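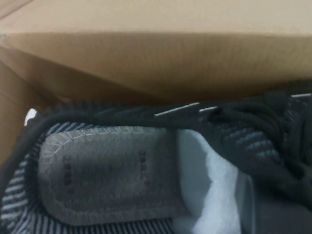 Aurélien Gautier sostiene que el relleno de fábrica sobra desde el primer día y que una zapatilla de punto aguanta igual de bien vacía que llena. Lo dejó escrito en los comentarios a la edición anterior de esta guía, y más de un lector le dio la razón.

No la compartimos del todo. Tampoco tenemos pruebas para quitársela. El fabricante pone el relleno pensando en el transporte y en la tienda, y de ahí a que sirva para guardar unas zapatillas todo el invierno en un altillo hay un salto que casi todas las guías dan sin mirar. Lo que sigue es el procedimiento de Stadside para calzado de punto en caja de cartón, con las reservas que nos merece cada paso.

7. GUARDAR ZAPATILLAS DE PUNTO EN SU CAJA

7.1 Antes de empezar

Necesita las zapatillas, su caja, el relleno que venía con ellas si lo conserva y una mesa despejada y clara. Lo de clara no es un capricho: sobre una mesa oscura, una zapatilla negra y un cordón negro se confunden con la superficie, y los cordones acaban pillados bajo la suela.

No necesita bolsas perfumadas, bolas de cedro ni el acondicionador de tejidos Flellau. Este último promete «memoria de forma» para el punto elástico. Lo tuvimos aplicado en un par durante 40 días, con el par gemelo al lado sin tratar, y al sacarlos hubo que mirar la etiqueta para saber cuál era cuál.

Nota. Si las zapatillas se han usado, déjelas airear antes con la plantilla levantada, siempre que sea extraíble. Una noche suele bastar. Si al meter la mano hasta la puntera nota el forro fresco, espere otra.

Precaución. No las seque sobre un radiador. El pegamento de muchas suelas se resiente con el calor y el daño no se ve hasta que la puntera empieza a abrirse.

7.2 Preparar el par

1. Vacíe la caja por completo. Sacuda el polvo del fondo y retire cualquier bolsita desecante cuya antigüedad desconozca. Una bolsita saturada ya no absorbe nada, y pocas llevan algo que avise de ello.

2. Coloque las dos zapatillas sobre la mesa, una junto a otra, con los talones hacia usted. Así se compara el collar de ambas de un vistazo. Si uno está más vencido que el otro, ese es el que pide más cuidado con el relleno.

3. Afloje los cordones. Hay quien recomienda retirarlos y guardarlos en una bolsita aparte. Puede hacerlo si disfruta enhebrando; a nosotros no nos ha mejorado nada y hemos perdido un cordón.

4. Cepille la suela, sobre todo si es gruesa y acanalada. Las acanaladuras retienen arenilla que luego cae sobre el punto de la otra zapatilla.

5. Revise el forro. En los modelos con dibujo de rayas claras y oscuras las manchas se disimulan muy bien, demasiado bien para lo que aquí interesa. Pase un paño blanco húmedo por la zona del talón y mire el paño en lugar del forro.

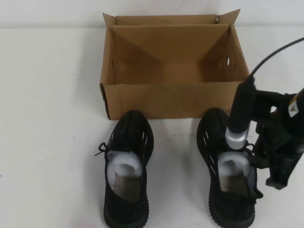 Figura 2. Par de zapatillas ante la caja abierta, con espuma blanca y piezas de cartón en el interior del calzado.

7.3 El relleno

El folleto del conformador Kivetti afirma que ningún relleno blando mantiene la horma y que solo un conformador rígido evita el «colapso del collar». El folleto lo edita quien vende el conformador. En calzado de piel con costuras marcadas podemos admitir que ayude. En un tejido de punto, que recupera su forma en cuanto entra el pie, el argumento se queda bastante corto.

Dicho esto, si tiene el relleno original, úselo. Ya está pagado y tiene la medida correcta.

6. Compruebe que las piezas de cartón están secas y sin bordes doblados hacia fuera. Un canto levantado marca el forro.

7. Introduzca primero el cartón, si su modelo lo lleva, y después la espuma. Siga el orden en que salieron. Si no lo recuerda, pruebe: la combinación correcta entra sin empujar.

8. Enrolle la espuma con los dedos y deje que se abra sola dentro. No la embuta. El collar debe quedar redondeado, con la mano aún capaz de entrar por el lado del talón.

9. Si ha tirado la espuma, papel de seda sin tinta. El papel de periódico que recomienda medio internet destiñe, y sobre una plantilla gris claro eso no sale.

Nota. Las piezas de cartón suelen llevar texto impreso. Oriente la cara impresa hacia la espuma, lejos del forro. No hemos visto que esa tinta manche en seco; en húmedo no pondríamos la mano en el fuego.

Precaución. Una espuma que se desmigaja al apretarla ha llegado al final de su vida. Deséchela aunque parezca entera: las migas se meten en el punto y no hay cepillo que las saque.

7.4 Comprobar la caja

Se suele dar por hecho que la caja original es el mejor envase posible. Es el que coincide en tamaño y lleva el nombre de lo que contiene. Más allá de eso, es cartón: absorbe humedad, cede por las esquinas y a los roedores les gusta.

10. Apriete las cuatro esquinas inferiores. Si alguna se hunde, refuércela por dentro con cinta de papel. La cinta de embalar transparente se despega con el frío.

11. Despliegue las solapas y vuelva a plegarlas por las líneas de doblez originales. Si alguna se resiste, es que se dobló por otro sitio; no la fuerce.

12. No tape los orificios laterales, si los hay. La teoría dice que ventilan. Con dos agujeros pequeños en una sola pared cuesta creer que circule gran cosa, pero taparlos no aporta nada y abiertos ayudan a sacar la caja de una estantería apretada.

13. Confirme que la caja corresponde al par. Mire la marca impresa en el frente y cotéjela con la de las zapatillas. Parece una obviedad. En el último recuento de la tienda de Stadside se abrieron 191 cajas y en 5 había un calzado distinto del anunciado.

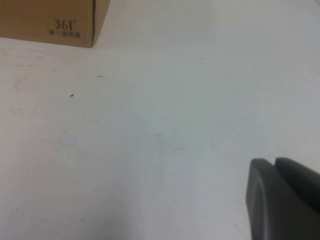
Figura 3. Inscripción 361° en el frente de la caja, cerca de la arista derecha.

7.5 Meter las zapatillas

14. Deje las solapas abiertas y levantadas, fuera del camino de las manos. Quien intenta sujetar la tapa con el codo termina rozando el punto contra el borde del cartón.

15. Tome la primera zapatilla por el talón y por debajo de la suela. No la levante por la lengüeta ni por el cordón.

16. Apóyela en el fondo. Hay dos escuelas: de pie, con la abertura hacia arriba, o de costado. De pie respeta mejor el collar. De costado caben mejor en cajas bajas. Los manuales que prohíben una de las dos no explican qué pasa si se desobedece, y sospechamos que no pasa nada.

17. Recoja los cordones dentro del collar antes de soltar la zapatilla.

18. Coloque la segunda en sentido contrario, puntera con talón. Si la caja es ancha y el par cabe con las dos punteras hacia el mismo lado, hágalo así y ahórrese el giro.

19. Ponga una hoja de papel de seda entre ambas solo si una suela toca el punto de la otra.

20. Cierre sin presionar. Si la tapa no baja por su propio peso, algo está mal puesto, y casi siempre es la espuma del talón.

Precaución. No guarde nada más en la caja. El par de calcetines que «cabe perfectamente» deforma el collar, por mucho cuidado que haya puesto en el apartado 7.3.

7.6 Etiquetas y códigos

El sistema Zacharias de inventario doméstico propone escanear el código de barras de cada caja y asignarle una ubicación. Suena ordenado. En la práctica, muchas cajas llevan más de un código, unos del producto y otros del envío, y la aplicación acepta cualquiera sin rechistar. El resultado es un mismo par dado de alta dos veces, o un par que se llama como el paquete en que viajó.

21. Si usa un sistema de este tipo, decida cuál de los códigos va a leer y táchele el otro con un lápiz. El lápiz se borra; el rotulador, el día que quiera vender el par, no.

22. No arranque la etiqueta blanca del transporte tirando en seco, que se lleva la capa exterior del cartón. Si le molestan los datos, cúbralos con otra etiqueta encima.

23. Escriba a mano en el lateral que quedará a la vista: modelo, talla y mes. «Negras de punto, septiembre» se entiende desde el suelo y no pide batería. 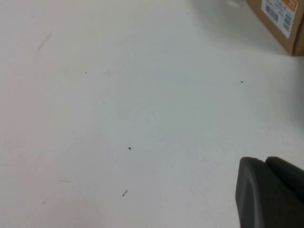

Figura 4. Etiqueta blanca con dos códigos de barras, adherida a una cara de la caja.

7.7 Dónde dejarla

24. Elija un estante interior, lejos de tuberías y de paredes que den a la calle. El trastero es la opción habitual y suele ser la peor.

25. No apile cajas de calzado pesado sobre las de punto. Los límites de altura que publican algunos fabricantes se refieren a palés envueltos, y en un armario valen poco. Mire la caja de abajo: si la tapa se comba, sobra peso.

26. Abra la caja de vez en cuando. Las guías dan plazos muy exactos para esto; una que consultamos pedía hacerlo cada 136 días, sin decir de dónde sale el número. Con el cambio de armario de cada temporada nos ha bastado.

Nota. Si al abrir nota olor a cerrado, saque el relleno, deje todo sobre la mesa unas horas y vuelva al paso 6. Si el olor sigue en el cartón, cambie de caja y recorte el frente con la marca para pegarlo en la nueva.

Para botas y calzado de caña alta, véase el apartado 8. El relleno de esos modelos se coloca de otra manera, y sobre el conformador rígido allí somos algo menos severos.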